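Home > News > Press releases
Print this page | E-mail this page

Pamine opens textile folding room for nursery linen in Britness

Britness, March 6, 2021 - Pamine, the supplier of laundered linen to day nurseries, has opened a room given over to the folding of small and soft items. The room forms part of the Hirkia programme, under which the company is reviewing how towels, blankets and baby garments are handled between the dryer and the shelf.

Linen from 27 nurseries now passes through Britness. Sheets and tablecloths have long been folded to a written standard. Small items have not, and nurseries have reported piles that lean, slip or take up more shelf than they should.
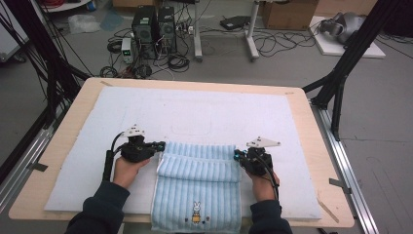
Folding work on a light blue ribbed item with an embroidered rabbit, Britness.

Under the new standard, each item is laid out on a pale, padded surface and smoothed from the middle towards the edges. The top is then brought down over the lower part, and the two sides of the fold are drawn level before the next fold is made. Embroidery is kept clear of the crease wherever the size of the item allows.

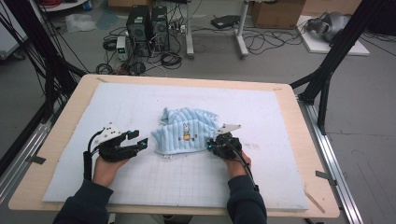

Ribbed and striped fabrics receive a section of their own in the standard. Such fabrics stretch more readily across the rib than along it, and a fold made in haste will often set at an angle. Staff are asked to follow the line of the rib and to open the item out again if the edges do not meet - a second attempt is preferred to a correction by pulling.

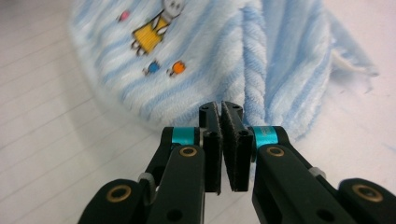
Thicker pieces are to be untwisted by hand height above the table and laid flat before any fold is begun. Labels are turned to the inside. Finished items are stacked in piles of 20, with the folded edge facing outwards, and are wrapped for delivery on the same day.

The standard covers 236 types of item and will be supplied in print to every nursery on the Pamine round.
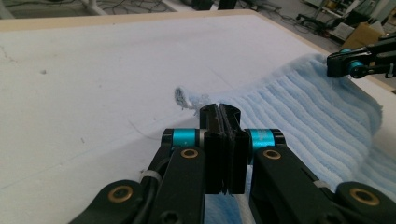 Rotich, which runs four nurseries served from Britness, welcomed the change and said that its staff had been refolding towels on arrival for some years. It asked that the same care be given to bibs and muslin cloths, which it described as the first things to come undone in the cupboard.

Pamine has confirmed that bibs and muslins will be added to the standard in May. Nurseries wishing to receive the printed sheets before then may apply through their usual delivery contact.

Filed under: Company news, Nursery linen, Hirkia programme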